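## Week 2: reading a green before you putt it

Okay, so last time we got through grip and stance, and I promised Marlene Evangelista (front row, always asks the good ones) that we'd get to slope properly. Bring your notes from the Girnmont visit if you still have them!

Start behind the ball, low down, and look for the highest point anywhere near the green. Then walk to the low side, halfway to the hole, and look again. Most of you skip that second look, and it's where you see whether the putt is uphill or down. I skipped it for years and three-putted my way around Prata every February, so I'm in no position to lecture (well, I am, it's my job).

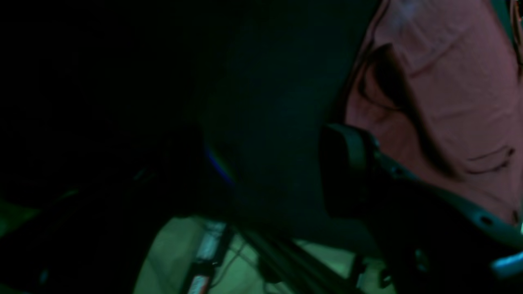 *Folds and creases in pink fabric.*

Next up, pace. A ball that's dying at the hole takes far more break than one hit firmly, so pick your speed first and your line second. Iolanda Coutinho's handout from the Adetti clinic does it the other way round. Try both, but I'll be marking you on mine.

Grain matters too, mostly on Bermuda greens. If the grass looks shiny from where you're standing, it's growing away from you and the putt will run quicker. Dull means it's growing toward you – hit it harder than feels polite.

**Practice for next session**

- 10 putts across a slope, same spot, aiming at a tee on the high side
- Same again at a slower pace, and move the tee to suit
- Write down your misses as high or low (short doesn't count as either, sorry)

We'll go over the 135-yard par 3 at Vino next time, the one with the two-tier green, so have a think about which tier you'd want to miss on.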